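Magazine > Features > Machines at Work

The Laundry Lesson: An Afternoon With the Folding Robots of Urstead

17 Jun 2025 | 7 min read | 642 shares | 16 comments

I got to the Brandance open day late, parked behind a bakery van, and walked in through the wrong door, which is how I ended up spending my first ten minutes in a storeroom full of shelving. Someone eventually rescued me and pointed me down a corridor toward the noise. There was a lot of noise! Mostly kids.

Brandance has the ground floor of an old printing works on the edge of Urstead, and once a year they open it up and let people poke around. I'd been meaning to go for ages. My sister went last time and came home talking about a robot that couldn't pick up a sock, and I have thought about that sock more than I'd like to admit.

The company works on cloth. That's pretty much the whole business: getting machines to pick up, flatten, sort and fold soft things. Their main robot is called Hanent and it has two arms, a stand that looks like it came off a hospital bed, and a small camera at the wrist so it can look at whatever it's about to grab. They had three of them going at once, each with its own table and its own little crowd.

My guide was Ánh Phí, who runs the training side and talks even faster than I do. I asked her why anybody would start with laundry when there are so many easier things in the world to pick up. She laughed and handed me a box.

"Close your eyes and tell me how to grab it," she said. Easy enough. Two sides, squeeze. Then she swapped the box for a sweater and asked me the same thing, and I stood there patting at it like a person looking for their glasses. A box stays the same shape when you touch it. A sweater turns into a different sweater every time.

So the robots practice, and they practice a ridiculous amount. The team has recorded 4000 attempts with this one setup, and Ánh seemed to think of that as a decent start. Some of them are people steering the arms by hand, to show the machine how it's done. The rest are Hanent having a go by itself, good and bad, and the bad ones get kept too. She was firm about that. If you only ever show it tidy folds, it has no clue what to do when a sleeve gets stuck underneath.

What I hadn't expected was the screens. Next to each table there's a monitor with the view from the wrist, and once I'd noticed those I more or less stopped watching the arms. From where we were standing, everything looked calm and slow. On the monitor it was all tipping and smearing, with the cloth rushing up at you – I had to look away for a second, and I don't even get carsick.

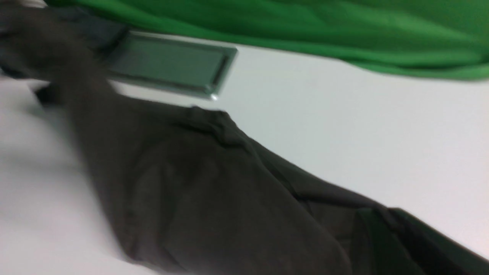 Dark fabric and a bright green cloth, as the wrist camera sees them mid-session.

I asked Ánh how on earth it could work out anything from a view like that. She said the blur bothers visitors a lot more than it bothers the software, which takes in a whole run of pictures and doesn't hang everything on one of them. The part she worries about is the creases. A ridge in the cloth can be a good place to pinch, or it can be two layers bunched together, and then you lift both and the whole fold goes sideways. She has a name for that, which I promised not to print.

The tables are a big deal as well. They started out with a patterned cover, I was told, and it caused so much trouble that they switched to plain white ones last October. It made the place look "like a dentist's," according to Ánh, but the grabs got better within days.

Then came my turn. They let visitors steer the arms for a couple of minutes, using a pair of handles that feel a bit like garden shears, and I was sure I'd be great at it. I fold towels every single day of my life. I was terrible! I pinched the table. I pinched the air. I got one corner of a dish towel up, cheered, and let go of it by accident. The boy behind me, who can't have been older than eight, did a neat fold in half on his first try and wandered off to find the cookies.

Over coffee I got talking to a man from Jafri, a linen service that's been trying out one of the Hanent robots in its sorting room. They handle 700 pounds of washing on a busy morning, and the robot takes only a tiny share of it, mostly napkins. He liked it well enough. It's slow, he said, and it stops dead when it meets a fitted sheet, but so does he. They've signed up for another stretch with it.

I asked when I could have one at home, obviously. Ánh pulled a face. The arms cost too much, the stand won't go through a normal door, and my laundry isn't exactly laid out nicely on a white table. It's in a heap on the chair. She said heaps are what they want to work on next, and that she'd happily take a photo of my chair for reference.

I stayed for the last demo, a race between Hanent and one of the engineers with a stack of hand towels each. The engineer won by miles and took a bow. Hanent kept right on going after everyone had clapped, one towel and then the next, with a few of us still hanging around to watch, and I missed the end because I had to go and move my car for the bakery van.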